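Search this site
Enter keywords

Unit 208: Robot Handling of Electronics
Week 2 notes: working inside an open computer case

Before any arm goes into a case, the power lead is out and the chassis is bonded to the bench earth point. Wrist straps are worn by anyone reaching in. Put the cell in reduced speed mode and keep the enabling device in your hand the whole time.

Plan the approach from the open side. Keep the fingers clear of loose wiring, fan headers and tall capacitors. Set the contact force limit in Kerow before you jog, and write the value on your sheet.
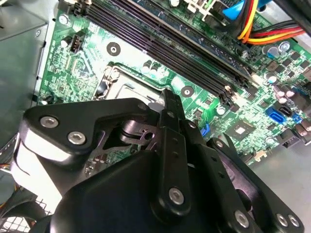 Figure 1. Gripper finger pointing into the processor socket area, with the memory slots behind.

The socket is the part most easily damaged. Do not touch the contacts with a bare metal finger. The last part of the approach is done in single steps, and a second person watches the clearance on both sides of the gripper.

If anything catches, stop and back out along the same path. Do not rotate the wrist to free it. Log the event in Sanna, even if you see no damage.

Related items
Week 1: Static control at the bench
Nonbridge cell sign-off sheet
Lab marking guide (May)

Contact the Rerninside teaching lab | Updated Nov 27, 2024 | Back to top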